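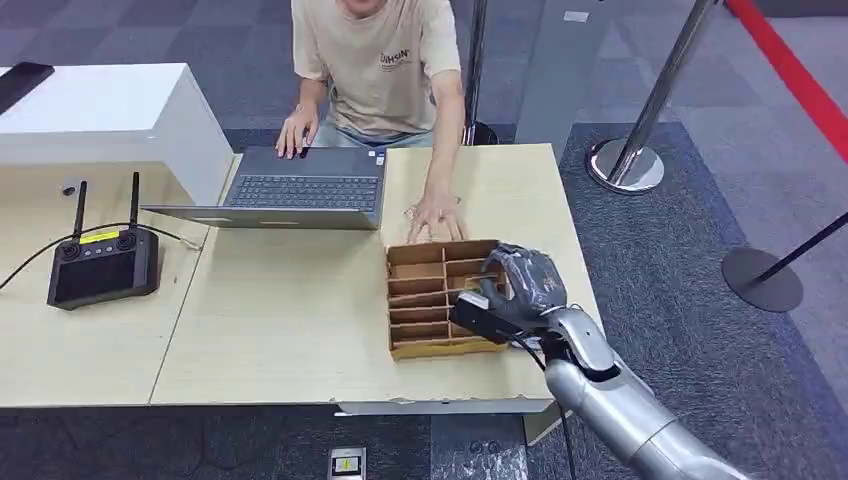 Divider tray on the big table, next to the laptop

kirsten_e
OK, I am way too happy about a piece of cardboard! Low tray, thin partitions, one divider down the middle and narrow slots on both sides. I want to put all my sewing bobbins and thread cards in one like it. Anyone else sort this way?

bimville_ntombi
Yes!! I have 3 of them in a drawer, had them since December. Label the slots before you fill them, though.

themba.n
Not convinced. Cardboard goes soft at the corners and small stuff slides under the partitions. I'd buy plastic.

kirsten_e
Run a bead of glue along the bottom, Themba! Takes 9 minutes and mine stay put.

themba.n
And when you want a wider slot?

bimville_ntombi
Pull a crosswise piece out and leave that one unglued. I did that for my big snaps, works great.

themba.n
Fine, I'll try it on one. Still buying plastic for the garage.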